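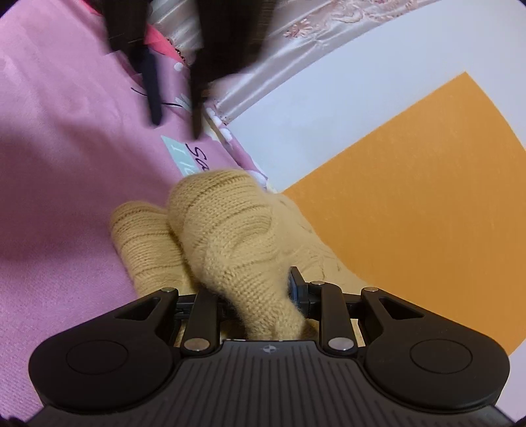

To: textile-care list
From: Devendra Ahuja
Subject: Re: Folding heavy knits on a printed sheet

On 1st July, Estrella wrote:
> I fold my knits on the bed and they come out a different width
> every time. Is there any point in a folding board, or should I
> use the print on the sheet as a guide? Also, does weight matter
> for hanging? Mine is 607 grams dry.

Taking the second question first: yes, it matters. Anything over 400 grams should be stored flat. A cable knit of 607 grams will grow at the shoulders on a hanger, and the ribbing at the hem goes with it. Under 300 grams you can hang it folded over the bar if shelf space is short.

On the folding board: I had the Fuvetti one and gave it away. It is cut for shirts. A thick knit springs back off the edges and the panels do not close flat.

A printed sheet works as a guide if the print is large and you keep to one landmark. I line up with the lettering on mine.
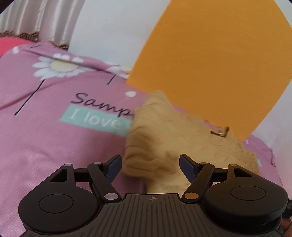
Beige knit on the pink daisy sheet, over the end of the lettering.

Sequence I use:

Lay the sweater face down and square the hem by hand. Do not pull on the ribbing.
Fold each sleeve straight across the back, then down, so that the cuff ends above the hem.
Bring the sides in to the width of the shelf, less two fingers.
Fold up from the hem in thirds. Halves leave a hard crease across the chest. 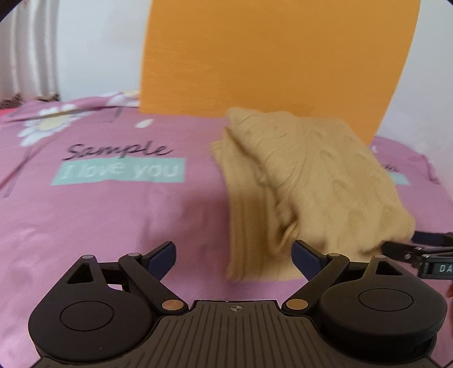
Cuffs are where most of the variation comes from. If one sits higher than the other, the bundle leans and the stack above it leans too. Open it and redo the sleeves – pressing on the finished fold does not fix it.

For storage I use the Ilstead shelf boxes, up to four heavy knits in each, heaviest at the bottom. I refold everything in October when the boxes come down.

I have not tried the Zotamex cedar inserts mentioned earlier in the thread and would like to hear from anyone who has used them with undyed wool.

Devendra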